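Vallow rainfall ledgers: data card

4 min read

Vallow is a transcription of daily rainfall ledgers kept by hand at two stations, Sterkum and Rerkosow. The source is 71 bound ledgers. Each ledger page covers one month at one station. The release contains the transcribed readings, the observers' remarks, and a log of corrections.

Maintainer: Amerley Quansah
Release date: 24 September 2024

Files

readings.csv – one row per station per day
remarks.csv – free text from the right-hand column of the ledger, keyed to the same station and day
corrections.csv – every change made after the first transcription, with old value, new value and reason code
pages.csv – ledger and page number for each month

All files are UTF-8 with Unix line endings. Fields are separated by commas and quoted only where needed. Missing values are empty. A zero is a real zero: the observer wrote 0, "nil" or a dash in the amount column.

Columns in readings.csv

station: sterkum or rerkosow, lower case
day: ISO date of the reading as written in the ledger
amount_mm: rainfall in millimeters
unit_src: in or mm, the unit used on the page
flag: see below
page_id: key into pages.csv

Flags

T – trace. The amount is empty, not zero. Treat it as you like, but state what you did.
A – accumulated. The gauge was not read on one or more earlier days and the amount covers the whole gap. The earlier days are present with an empty amount and flag G.
G – gap, covered by a later A.
S – snow melted and measured as water. Depth of lying snow is in the remarks if it was recorded at all.
Q – the digit could be read more than one way. The less likely reading is in corrections.csv.

Day convention

This is the part most likely to cause trouble. Sterkum read the gauge in the morning and entered the amount against the day of reading. Rerkosow did the same in the older ledgers, then moved to entering it against the previous day. The change falls at the start of an October and is marked by a note in the observer's hand. We have not shifted anything. The column era in pages.csv says which convention applies to each page. If you compare the stations day by day without using it, the lag you find will be ours and not the weather's.

Transcription

Every page was keyed twice by different people working from scans. Rows that disagreed were settled against the paper ledger. The tool used for this, Nagano, is a small script that lines up two CSV files and stops at each difference. It is in the tools folder and needs only a standard Python install.

Monthly totals written at the foot of the page were keyed as a separate step. Where the sum of the days does not match the written total, the days were checked again. If they still did not match, we left both and set total_ok to false in pages.csv. Observers made addition errors, and some totals seem to have been worked out before a late entry was added.

Conversions

Inch values were multiplied by 25.4 and kept to one decimal place. The original inch value can be recovered from corrections.csv, where it appears under reason code CONV. Do not convert back from amount_mm.

Known problems

The Rerkosow gauge was moved at least once. The remarks say "gauge shifted clear of hedge" but give no distance. Totals before and after the move should not be pooled without a check. Water damage in one Sterkum ledger has taken the bottom of several pages, and the rows affected are empty with no flag.

Remarks are transcribed as written, including spelling. Names of private persons have been replaced with [name].
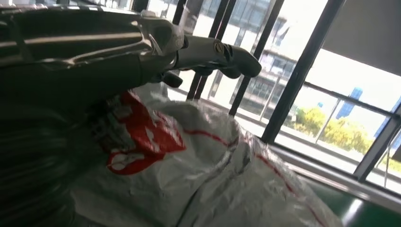 Report errors with the page_id and the day. A corrected value goes into corrections.csv first and reaches readings.csv at the next release, so check both before filing the same row again.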